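Smoke-tinted drawer organizer

A smoke-tinted drawer organizer is a small tabletop cabinet made of see-through gray or brown plastic, with two or more shallow drawers stacked one over another. It is used for jewelry, makeup, sewing supplies, stationery, fishing tackle, screws and just about anything else small enough to get lost in a kitchen drawer. The type is also called a smoke box, a tea-color cabinet or (mostly among bead workers) a brownie. It is one of the most useful and most overlooked pieces of household storage, and a surprisingly handsome one when the light comes through it.
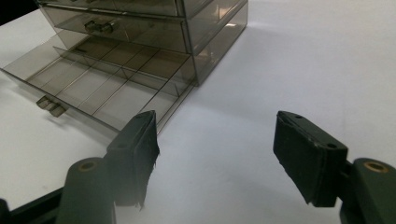
This page was last edited in April. Text may be reused with credit to the Oddale Household Encyclopedia.

The tint

The color is usually described as smoke, but sellers also list it as tea, bronze, mocha or gray-brown, and two cabinets sold under the same word may not match at all. The tint runs all the way through the plastic, so it can't be scratched off or washed away. A single wall looks pale, almost like weak tea. Where a drawer front sits behind a frame, or two walls overlap at a corner, the layers add up and the color deepens toward coffee. This stacking of tones is a large part of the charm! The same cabinet can look gray on a white desk and distinctly brown on a wooden one.

There is a practical side too. A fully clear organizer shows every bobby pin and stray bead, while an opaque one has to be opened to find anything. The smoky kind sits between the two. Shapes and outlines come through, enough to tell which drawer holds the thread, but the clutter is softened. Dust and fingerprints still show on glossy panels, though, and collectors who say otherwise have probably just cleaned theirs.

Construction

Most cabinets have an outer shell, open at the front, with ledges or shelves that carry the drawers. The shell may be molded in a few large parts or built up from flat sheets of acrylic joined at the edges. Glued sheets give crisp, square corners, and molded shells tend to have slightly rounded ones.

Pulls vary a great deal and are a quick way to tell models apart:

Molded pulls are made from the same plastic as the drawer. They can't come unscrewed and they disappear nicely into the color.

Metal or metal-look knobs are fixed through a hole in the drawer front. They give a dressier look, but the hole is a weak point, and overtightening the screw can start a crack.

Finger notches are simply cut into the top edge of the front. They are the cheapest and the least likely to catch on a sleeve.
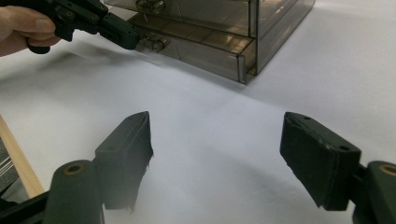
Drawers and dividers

A drawer is a shallow tray with low walls, and everything about it favors small things. Some are left open inside for pens, scissors and brushes. Others have thin upright dividers, fixed or removable, that make a grid of cells. Removable dividers usually drop into slots along the walls, so a long strip can be lifted out to turn two rows of small cells into one wide channel. This is a joy for anyone whose hobbies change with the seasons.

Shallow drawers hold less than deep ones, of course, but the contents lie in a single layer and can be taken in at one look. Rings and stud earrings do especially well in gridded trays, as do watch parts, buttons sorted by size, and foreign coins.

Few of these drawers have a stop at the back. Pulled past a certain point, the tray tips forward under its own weight, and a full one can go over the edge of a desk with memorable results.

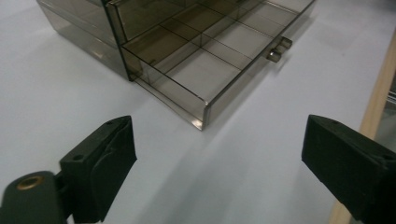 Owners learn to keep a palm under the front wall, or to take the whole tray out, set it flat, and slide it back when the work is done. Heavy items belong toward the rear of the drawer and in the lowest level. Rubber feet under the shell help too, as a light cabinet on a smooth table will happily follow the drawer being pulled.

Makers and models

The best-known range among hobbyists is the Telley, sold in a 3-drawer version and praised for dividers that really do stay put. Flomix cabinets are plainer and designed to stack. The older Furukawa bead cabinet is the one people hunt for at yard sales. Its largest size was advertised as holding 600 spools when fully stacked, against 400 for the standard set, and a later travel version held 200. Replacement trays for it are scarce, and the trays of the other makes don't fit.

Care

Wash the trays in lukewarm water with a little dish soap and dry them with a soft cloth. Paper towels leave fine scratches on acrylic. Window cleaner with ammonia clouds the surface, and rubbing alcohol or nail polish remover can craze it badly. Lift out any loose dividers first and rinse the slots, where glitter and face powder collect.
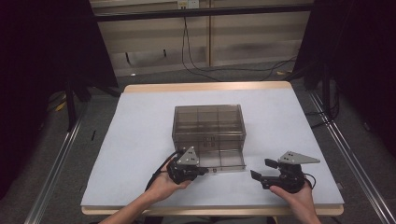 Marking the underside of each tray with a dot of paint saves a lot of trial and error at reassembly, one reader of the Oddale pages writes, adding that trays which look identical often slide properly in only one slot. Masking tape does the same job and peels off cleanly if it isn't left on too long.

See also: Bead storage; Drawer liners; Parts cabinet; Sewing box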